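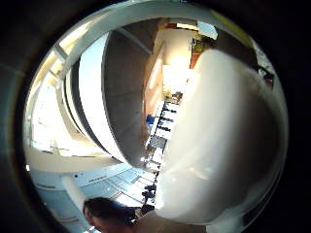 Ticket 305: Hand gripper sessions rejected by Kaewmanee sorter, quota count wrong

Opened by: Thanakorn Saithong, floor lead, Paliscombe room
Queue: Nuvodham tools support
Priority: was Low, bumped to High by me
Status: open, workaround in place

Problem
Since the September update the sorter throws out good sessions. Operator does the task with the hand gripper, docks it, gets green light, then session shows "incomplete" in the board. Monday morning shift lost 28 of them. No error text, just the gray icon. People redo the same fold and the same pack for nothing.

Why I bumped it
The board now sets breaks too. Before, I walked round and said go sit down. Now break unlocks when your accepted count hits target. Sorter rejects, count stays low, break doesnt open. One operator went straight through past lunch before I noticed. Not OK. Please treat the break thing as seperate from the sorter bug if you can fix it faster.

Tried so far
8:10 restarted dock. No change.
8:25 swapped gripper between two stations. Rejects stay with the station, not the tool.
8:50 logged out and in as a different operator, same station. Still rejects.
9:15 cleared local cache per Mekgate help page. Board froze, came back with yesterdays names on it. Fixed by hand.
9:40 turned off "auto trim" in session settings. Rejects stopped on one station, not the other.

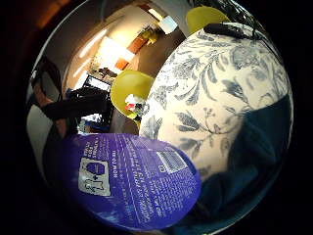

So trim is part of it but not all. My guess, and it is a guess: the sorter wants a pause at the start and the end, and anybody who works fast doesn't leave one. Our quickest people get the most rejects. They have started slowing down on purpose to please it. Would like to know if that's what you want, because it isn't how the job gets done when the tool is off.

Update 11:30
Got a reply from Mekgate, thanks. Reset the station profile like you asked, took 14 minutes, lost the saved item list. Is there a backup? Typing it in again is a pain.
Also asked to check cabling.
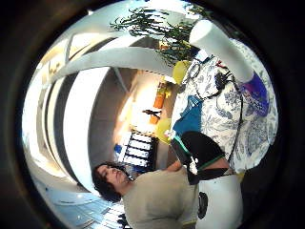

Attachment: table side. Black cable across the floral cloth, purple and turquoise fabric.

Will try rerouting it along the back edge at shift change. Don't think it causes the rejects but crew has complained about it anyway, sleeves catch.

Update 2:05
Break lock set to manual, found the switch under Roster, not under Sessions. Leaving it manual until someone over there explains the rule. Crew happier already.

Still need from you
- which check marks a session incomplete, in plain words
- rejected Monday sessions put back at 100 percent credit, it goes on peoples weekly sheet
- item list restored
- a reject reason the operator can see at the station, not just me

Leave open. I'm on the floor till 4, call the room line, dont email.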